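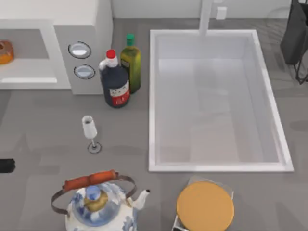

`uvano-recetas` es una colección de 1.000 recetas caseras en español, pasadas a texto plano y con las cantidades separadas del resto. Salió de los cuadernos de cocina de Lulton y de los recetarios grapados que la cooperativa Murnitz regalaba con la compra. Quien busque alta cocina se ha equivocado de repositorio. Quien busque cuatro versiones incompatibles de la misma croqueta, adelante.

## Qué contiene

- `recetas.csv`: una fila por receta, con título, raciones, procedencia y texto de la preparación.
- `ingredientes.csv`: una fila por ingrediente, enlazada con la receta mediante `id_receta`.
- `medidas.csv`: equivalencias entre las medidas del original y gramos o mililitros, cuando existen.
- `notas.txt`: lo que no cabía en ninguna columna y daba pena tirar.

De las 1.000 recetas, 647 indican el número de raciones. Las demás dan por hecho que cada cual conoce a su familia.

## Campos de `recetas.csv`

| Campo | Tipo | Comentario |
|---|---|---|
| `id_receta` | entero | Estable entre versiones |
| `titulo` | texto | Con la ortografía original, incluida «vizcocho» |
| `raciones` | entero | Vacío si el original calla |
| `minutos` | entero | Vacío si pone «un rato» |
| `procedencia` | texto | `lulton` o `murnitz` |
| `preparacion` | texto | Sin saltos de línea |
| `microondas` | booleano | Verdadero si aparece en cualquier paso, aunque sea para ablandar mantequilla |

El campo `microondas` se añadió en la versión 2. Los folletos de Murnitz tienen una fe conmovedora en el aparato y lo proponen para el pescado, el flan, las patatas y un asado de cerdo que hemos transcrito íntegro y que no recomendamos. Casi ninguno menciona la potencia. «Fuerte» y «más bien fuerte» se conservan como texto dentro de la preparación.

## Cómo se transcribió

Los folletos se escanearon y se corrigieron a mano. Los cuadernos se teclearon directamente, porque el reconocimiento óptico leía «aceite» como «accite» y, en una página memorable, como «Alicante». Cada receta tuvo una segunda lectura contra el original.

Los criterios son pocos:

1. El texto de la preparación no se toca, salvo erratas que cambien el plato.
2. Los nombres de ingredientes se unifican en la columna `ingrediente_norm`. El original queda en `ingrediente_orig`.
3. Las abreviaturas se desarrollan. «Cda.» es cucharada y «cdta.» es cucharadita. «C.» es lo que el contexto permita.
4. Lo ilegible se marca con `[?]`. Las manchas de grasa cuentan como ilegible.

## Medidas

Es la parte más trabajosa y la que más correo genera. El script `convertir.py` utiliza la tabla Steyn, que preparamos para este proyecto y que asigna un valor fijo a cada medida doméstica. Una nuez de mantequilla pesa en ella 30 gramos. Hay lectores que lo consideran una barbaridad y lectores que lo consideran tacañería, así que ahí se queda.

«Al gusto», «la que admita» y «hasta que esté» no se convierten. En `ingredientes.csv` tienen la cantidad vacía y el literal en `medida_orig`. La harina que admita una masa sigue siendo un asunto entre la masa y el cocinero.

## Uso

```
python convertir.py recetas.csv --salida gramos.csv
python buscar.py --ingrediente "bacalao" --sin-microondas
```

No hay dependencias fuera de la biblioteca estándar. Los archivos están en UTF-8. Si las eñes aparecen convertidas en jeroglíficos, conviene mirar primero la hoja de cálculo con que se han abierto.

## Limitaciones conocidas

- Hay mucha repostería y poca verdura. Los cuadernos recogen lo que se hacía en las fiestas, y las acelgas del martes no las apuntaba nadie.
- Los tiempos de horno corresponden a hornos que ya no existen.
- No se ha probado ninguna receta de forma sistemática. El equipo ha probado sobre todo las de chocolate.
- No hay información nutricional ni de alérgenos. Este conjunto no sirve para planificar dietas.
- Algunas recetas remiten a otras perdidas: «se termina como la tarta de siempre». Figuran con `incompleta = 1`.

## Correcciones

Se agradecen por incidencia, con el `id_receta` y una propuesta concreta. Las discusiones sobre si la tortilla lleva cebolla se cierran sin respuesta. La próxima revisión está prevista para abril e incluirá el índice por ingrediente principal, que lleva dos versiones prometido.

## Licencia

Los datos se publican con CC BY 4.0 y los scripts con MIT. Para citar el conjunto basta con «Uvano, recetas caseras, versión 2».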